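Sorting out the sewing stuff, finally

So August was the month I decided to deal with the sewing supplies. If you've been reading here for a while you know what the back bedroom looks like (there was a post about the zipper avalanche, I'm not linking it). I inherited most of my mother-in-law's notions when she moved to Plikstead, and then I kept right on buying my own, and at some point the two piles met in the middle of the floor and I couldn't get to the ironing board.

I started with buttons. Big mistake! Buttons are the part where you sit on the carpet and remember coats. I had one jar down to the last handful when Hertta Kokkonen called and asked how it was going, and I told her I'd been at it since breakfast and had sorted exactly one color. She told me to do thread first, because thread is boring and you can be ruthless with it. 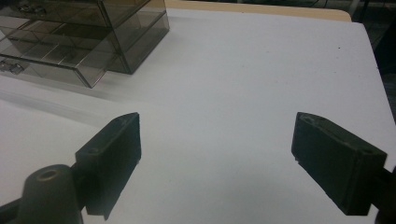 She was right about thread. I pulled a length off each spool and gave it a good tug, and if it snapped without a fight, out it went. I ended up with 98 spools I trusted and a grocery bag of ones I didn't. Some of the old cotton went like tissue paper, including a gorgeous bottle green that I'd been saving for a dress I'm clearly never going to make. I kept that one anyway. It can baste things.

Then came the question of how to store what was left. I've tried by color and I've tried by fiber, and the thing I've settled on is by what I'm going to do with it. Everyday sewing thread all together, topstitching thread with the jeans needles, embroidery floss with the hoops. It sounds obvious written down, but I spent 19 years with every needle I owned in one tin, and I'd stab myself at least once a project looking for the curved one.

Shallow is better than deep, I'll say that much. Anything I have to dig for, I'll buy again. I found three seam rippers of the same kind, two of them still on the card from Custance, the fabric shop that used to be by the bus station. I still miss that place – they'd cut you an eighth of a yard and not sigh about it. 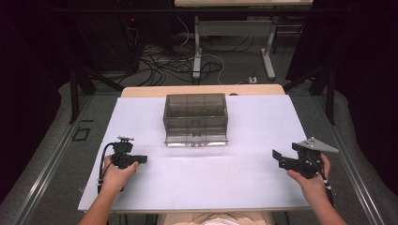 Patterns are still in a heap and I don't want to talk about it. Well, a little. The envelopes never close again once you've had the tissue out, so I've been moving them into big zip bags with the envelope facing front, and I've done nearly 201 of the things if you believe my aching thumbs. (I haven't counted. It's a lot.) The vintage ones I'm leaving alone for now, because the tissue is so brittle I hold my breath.

What I'd really like to know is how people handle elastic. Mine goes crunchy no matter what I do. I wind it on cards, I keep it away from the window, and two years later I stretch it and it makes that awful little crackling sound and stays stretched. I asked on the Kotstead sewing group and got very different answers, one of which was to keep it in the fridge.
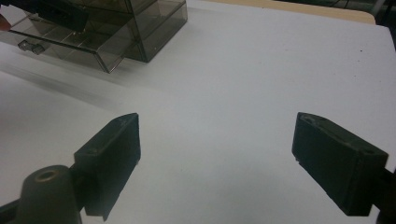 Nerys Nicholas wrote back that the fridge is nonsense and the trick is to stop winding it so tight, and also to quit buying it in bulk when you only make two waistbands a year. She cuts hers into lengths, coils them loosely and puts the month on a scrap of masking tape. Anything past its second winter goes to tying up tomatoes.

I don't grow tomatoes, but I've started with the masking tape. The bias binding is next, and after that the bag of mystery interfacing, none of which has a label and half of which I suspect is fusible on the side I least expect. I'll test it on an old pillowcase this time instead of the good iron.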